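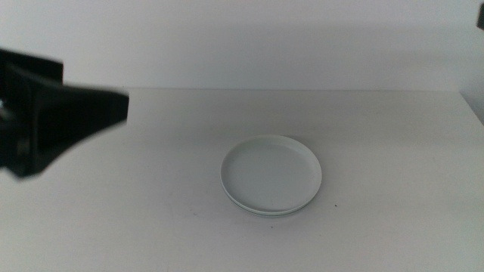 **So what's in the Trulness recipe card set?** Typed-up copies of 3,741 handwritten recipe cards, one row per card, with the spelling left the way the cooks had it.

I started this in February with one shoebox from my aunt and it got out of hand fast. Ju-won Geum sent me her grandmother's soup cards, Fadi Shboul added a whole binder of breads (thank you, Fadi, my kitchen has not recovered), and it kept growing from there.

## Files

- `cards.csv` — the main table
- `units.csv` — 201 odd measures, like "a teacup" or "butter the size of an egg"
- `notes.md` — my ramblings on cards I couldn't read

## Columns

`card_id`, `title`, `ingredients`, `steps`, `language`, `typed_by`

`ingredients` is one long string split by semicolons. I know, I know. I tried a separate table and kept losing the order, and order matters when the card says "then the rest of the flour."

## Stuff to watch for

359 cards have no oven temperature, just "hot" or "medium." I left them alone, so please don't average them into anything! Five cards are blank except for a title, and one of those is "Good Cake," which hurts a little.

Korean cards were checked by So-yul Son. Ülle Jankauskaitė did the Lithuanian ones and fixed my dill/caraway mixup in the early rows. If you pulled a copy before June 21, 2021, grab it again.

## Using it

Free for anything, cooking included. Found a typo that's mine and not the cook's? Open an issue with the `card_id` and I'll fix it on the weekend.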